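居住空间整理课 期末项目报告
题目：一段厨房台面到底能放多少东西
提交日期：11/29/22

先说一下为什么选台面。九月开题的时候，班上大部分人都选了衣柜，还有两个人选了玄关鞋架，我本来也想选衣柜的，资料多，好写嘛。结果那周回去煮面，发现想找个地方放碗都找不到，左挪右挪，最后碗搁在了灶边上，端着锅的手一直在抖。那天晚上我就把题目改了，老师在开题表上批了一句“范围要小”，所以我就真的只做一段台面，连吊柜都没碰。

我们这组三个人，我、Marius Radu 和 Henryk Jasińska。厨房用的是 Bednarek 楼里那一间，台面是白色带灰色纹路的大理石，后墙贴的是小方格马赛克，绿的灰的混着。好看是很好看，但是我要先吐槽一句：这种台面上放什么都显得很整齐，拍出来像样板间，真正做事的时候照样没地方下手。所以“看起来整齐”和“用起来方便”这两件事，我们从一开始就分开打分。

一、我们量了什么

量的是台面后沿到前沿、从一头到另一头能用的那一段，长2000毫米。听起来挺多的吧？我一开始也觉得够奢侈了。然后我们定了个规矩：凡是底部一直占着台面、一天里不会挪开的东西，都算“住户”；用的时候才拿出来、用完应该回去的，算“客人”。住户的占地从总长里扣，剩下的才叫工作区。

扣完以后，连在一起的最长一段空台面是706毫米。注意是“连在一起的”，零零碎碎的缝隙加起来当然不止，可是缝隙里放不了砧板啊。Henryk 坚持要把缝隙也写进表里，我们为这个争了一个下午，最后折中，表里另开一栏叫“零碎”，但是不参与计算。

深度方向也量了，前沿到后排瓶罐的距离是537毫米。这个数字后来很有用，它决定了砧板是竖着摆还是横着摆。我之前从来没想过砧板有方向问题，就是随手一放，现在看到谁家砧板斜着放我都想去扶一下（已经被室友骂过了）。

二、住户都是谁

最占地方的是不锈钢的小烤箱，上面还搭着一条叠好的米色毛巾。毛巾这个事我单独记了一笔：烤箱顶上其实是个平台，大家会很自然地把东西往上放，可它会发热呀，所以我在整理建议里写了毛巾要换地方，最好挂起来。烤箱旁边是一台黑色的两片式烤面包机，再过去是电热水壶。这三样都要插电，所以它们挤在一头是有道理的，插头在哪儿它们就得在哪儿。

我原来的方案是把面包机挪到另一头去，把电器那一片打散，让每段台面都“轻”一点。画在纸上特别漂亮！拿到厨房一试，电线要横过整个工作区，切菜的时候线就躺在手边，太吓人了，当场作废。这张图我还留着，附在报告最后面，算是反面教材。

后排靠墙那一溜是瓶瓶罐罐：白瓶子、深灰色的杯子、一个透明玻璃罐、一摞白盘子、带竹盖的蓝绿色罐子，还有插着木勺的黑色工具筒。这些东西单看都不大，可是它们排成一排，就把后沿整条吃掉了。好处是它们不妨碍前面干活，坏处是擦台面的时候要一个一个搬，所以大家就不擦后面。我自己家也是这样，不好意思。

三、客人们的问题

客人才是麻烦的根源。我们观察的时候给每样东西记“拿出来”和“放回去”，拿出来的原因五花八门，放回去的原因只有一个：有人要用这块地方了。也就是说，只要没人抢，东西就会一直待着。一个盘子可以从早饭待到晚饭，中间谁也不碰它。

盘子尤其明显。大圆盘一放，它的直径就是它的占地，旁边那一圈弧形的边角基本废掉。而且盘子最喜欢放在砧板上，砧板一被占，整个工作区就等于没了，空着的台面再长也没用，总不能直接在石头上切吧。所以我后来给砧板单独立了一条：砧板上的东西，不管多小，都算占满。Marius 嫌这条太狠，试了两天以后他自己也开始这么算了。

茶包盒也是个典型。Stash 的茶盒，窄窄一条，平放在砧板边上，看着一点不碍事。但是小盒子有个特点，它会把后来的东西招过来，盒子旁边马上就会多一小包茶，再多一把勺子，过两天那儿就成了“茶角”了。我们管这个叫聚堆，报告里凡是写“聚堆”的地方都是这个意思。

四、抽屉

抽屉是我们后来加进来的，开题的时候没有。加它是因为 Henryk 提了一个很好的问题：台面上的客人回哪儿去？如果回去的地方不好用，那怪人家不放回去也没道理。

抽屉这边我们做得最细，拉开要多大的空，拉开以后人站哪儿，手从哪边伸进去，都在本子上画了小图。浅木色的抽屉，黑色金属长拉手，拉开手感很好。里面我试过先放餐具分隔盒，就是 Clollum 那种可以拼的，拼了一晚上，结论是浅碟子根本不需要分隔盒，平放着拿最快。分隔盒适合筷子勺子这类会滚会乱跑的东西。钱已经花了，就当交学费。

水果盘和后面的台面：

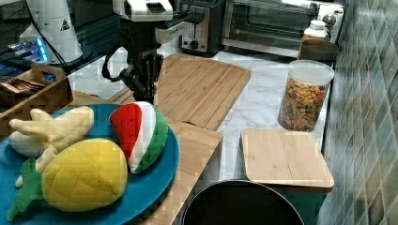 抽屉拉开，里面是一只浅绿色的小圆碟：
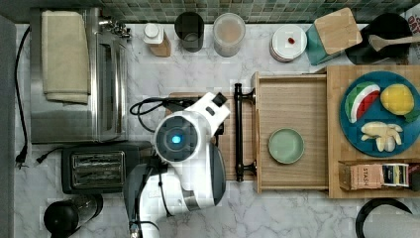

水龙头这一角，两边各有一块板：

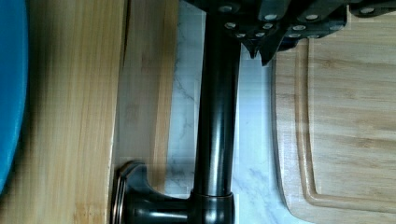
Marius Radu 看完初稿以后给我写了一大段意见，我原样放在这里：我觉得你把砧板讲得太重，把水槽讲得太轻了。一个厨房里人站得最久的地方是水槽，洗完的东西第一时间落在哪儿，哪儿就会乱。你应该先解决洗完往哪儿放，再谈抽屉。还有，“住户”和“客人”这个分法我喜欢，可是沥水的东西算哪一种？它每天都在，每天又都在换。你要是不给它一个名字，表格就对不上。

这段意见让我郁闷了一整天，因为他说得对。我的表格确实对不上，之前对不上的那几行我都偷偷归到“零碎”里去了。后来我们加了第三类，叫“过路的”，专门给洗好了在等着晾的东西。过路的可以占台面，但是必须有一个固定的落脚点，不能今天在左边明天在右边。

五、改动以后

一共改了4处，按动手的先后写：

毛巾从烤箱顶上拿下来，挂到柜门内侧的横杆上。这一步最简单，也最容易反弹，大家路过还是顺手往上一搭，我自己都搭过。

砧板靠后放平，长边顺着台面，前面留出来给手肘。之前是短边对着人，切长一点的东西（比如大葱！）就要侧着身子。

茶类全部进竹盖罐子或者进抽屉，砧板边上不许留盒子。散装的小包茶用一个浅碟子收着，碟子就放抽屉里，一拉就看见。

水槽边划出过路的位置，铺了一块 Arnex 的吸水垫。垫子的大小是按一只大盘加两只杯子裁的，放满了就说明该收了，不用贴纸条提醒。

改完我们让同一批人照常用，早饭、晚饭都记。说几个我觉得有意思的地方吧。第一，抽屉的使用变多了，可是不是因为抽屉变好用了，抽屉还是那个抽屉，是因为台面上没有“先放一下”的地方了。第二，水壶从来没有人抱怨过，前后都没有，它好像天生就该在那个角上。第三，水果盘还是会跑到砧板旁边去，我们试着给它换了三个位置，过一晚上它又回来了。到最后我投降了，在图纸上直接给它画了一个圈，就当它是住户。

Henryk 对第三点有不同看法，他觉得给水果盘换个小一号的盘子就行，问题在盘子太大，不在位置。我们来不及试了，写在这里，留给下一组。

六、没做好的地方

观察表设计得太复杂，头几天填表比做饭还累，有几个人干脆只填了早上。中间我把表砍掉了一半，所以前后两段的数据其实不能直接比，我在附表里用灰底标出来了，请老师看的时候留意一下。

吊柜和地柜完全没管。现在回头看，竹罐里的茶满了以后往哪里补，还是要看吊柜。只整理一层台面，就像只收拾了桌面没收拾书包。

还有就是光线。我们做记录大多在下午，晚上开灯以后台面后沿有一片影子，瓶子的标签看不清，大家会把瓶子往前拿，这个影响有多大我没有量。

七、杂记

量台面用的卷尺是从 Skoker 借的，已经还了。

马赛克墙的缝比我想的难擦，用旧牙刷最好使，别用钢丝球。

图纸一共画了三版，第二版就是电器打散的那版，前面说过了。第三版上水果盘的圈是 Marius 用红笔补的，我没有重描，直接扫描交上来了。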